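Home | Contents | Exercises | Tools | Contact

We use cookies to remember your reading place. Accept / Settings

June — by the Larkik course authors

Chapter 3
Gathering Examples

In the last chapter we took it as given that the examples were already there, stored in good order, and we only had to feed them to the learner. In real work somebody must make them first. This is slow, and most of the mistakes which later look like faults of the learning method were in fact made at this stage.

We shall follow one small project through the whole chapter. The group at Sedon wanted a two-armed robot to use a kitchen microwave: press the release button, open the door, close it again. A person guides the arms, and the cameras and joints are recorded together. One such recording, from start to stop, we call an episode. The plan asked for 700 episodes. 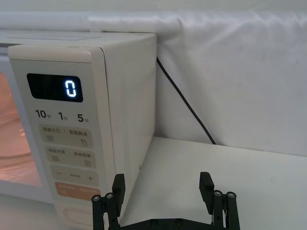
Before the first episode, the group had to agree what counts as a start. This sounds easy. In the first 20 episodes one operator began with the grippers open and another began with them closed, and the learner had no means to know that the difference was of no importance. After that, a start position was written down and kept for everyone.

The second question is how much the examples should vary. If the oven always stands in the same spot, the robot may learn the spot and know little of the oven. If everything changes at once, the 700 episodes are spread too thin. At Sedon the oven was moved and turned a little between episodes, while the table stayed as it was.
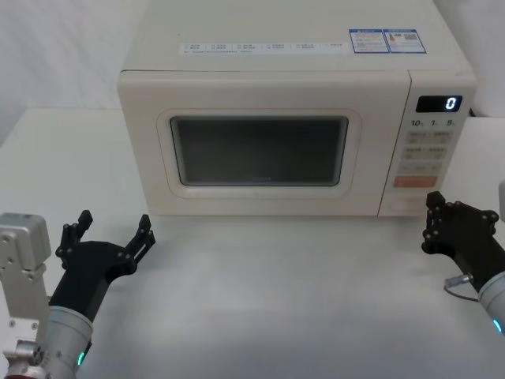

Figure 3.1. Both arms in front of the oven, with the door shut.

Notice that the view of one camera is seldom enough. A camera high up sees both arms and the whole oven, but a finger can hide the very button it is going to press. A camera at the wrist is close to the work and loses the wider view. For this reason the streams must share one clock. The recording program used here, Vado, writes one time stamp for all of them.
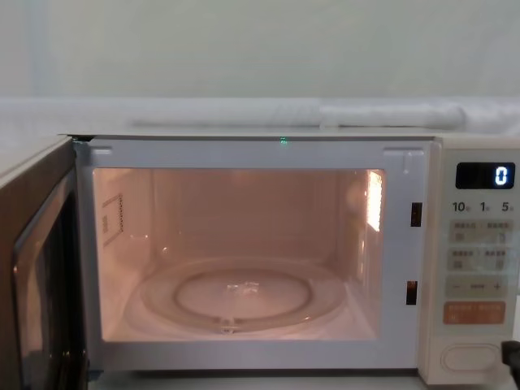 The long task was divided into parts, and each part received its own label. Opening the door is one part, closing it is another. An episode may hold only one of them, if the label says so. We advise you to choose the labels before recording — to change them afterwards means to watch everything again.

Failed attempts also need a rule. Some groups delete them. The group at Sedon kept them under a separate label, and we will use them in section 3.2.
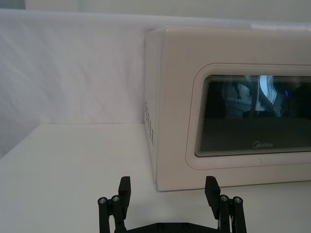
Shawky, June

On Monday the operators began a second set in our teaching room, with the same start position and the same labels. Readers who want to follow the exercises should first write, on one page, their own rule for the start, the end and the failed attempt of an episode. Keep this page. You will need it in section 3.2, where two operators label the same recordings and we compare their answers.

Previous | Next: 3.1 The Start Position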